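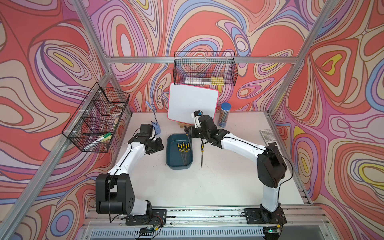 Teddale 4000 Screwdriver Set with Bench Tray

Bench set of matched screwdrivers with yellow-and-black handles and slim shafts, supplied with an open storage tray in dark teal plastic. Intended for assembly stations, repair benches and training rooms where one driver size is used repeatedly and several people draw from the same tray.

Drivers

All drivers in the set share one handle pattern and one tip size, PH 2. The handle is yellow with black grip bands. The shaft is thin metal and fits recessed screws in housings, rail brackets and terminal covers. Mixed-size assortments are listed separately under General Hand Tools.

The tip is magnetized at the factory. Magnetization weakens with use and can be restored with any standard magnetizer block. The drivers are not insulated and must not be used on live circuits. They are not rated for striking or prying.

Tray

The tray has rounded corners and no internal dividers, so drivers can be laid in as a bundle with the handles at one end. Inside depth is 35 mm. Handles stay above the rim far enough to be picked up with gloves on. The tray can be used without the drivers for fasteners, bits or small cable parts.

Wipe with a damp cloth and mild detergent. Do not use acetone or brake cleaner on the tray or the handles — both will cloud the surface.

Specifications

Model: Teddale 4000
Tip: PH 2, magnetized
Handle color: yellow with black grip bands
Tray color: dark teal
Tray material: plastic
Tray inside depth: 35 mm
Insulated: no
Warranty: 2 years, drivers and tray

Use at the bench

Place the tray within reach of the working hand, handles facing the operator or the side from which the drivers are taken. A light-colored work surface makes a missing or misplaced driver easier to spot at shift change. When lifting a single driver out of the bundle, take it by the handle and raise it clear before turning the tip toward the work. Shafts can cross in the tray and drag a neighboring driver along if pulled out sideways.

Inspect tips monthly under normal use. Replace a driver when the tip edges are visibly rounded or the handle turns on the shaft.

Ordering

Sold as a complete set. Replacement drivers and empty trays are available through Lodico under the same model number with the suffix D (driver) or T (tray). The Kröger wall bracket does not fit this tray; order the Zillesley shelf clip if the tray has to be fixed in place.

Customers who bought the previous version should note that the tray was changed in May. The older lid does not close on the current tray, and no lid is offered for it.

Technical questions: Nele Wiegand, product support
Volume orders and school pricing: Noémi Pintér, sales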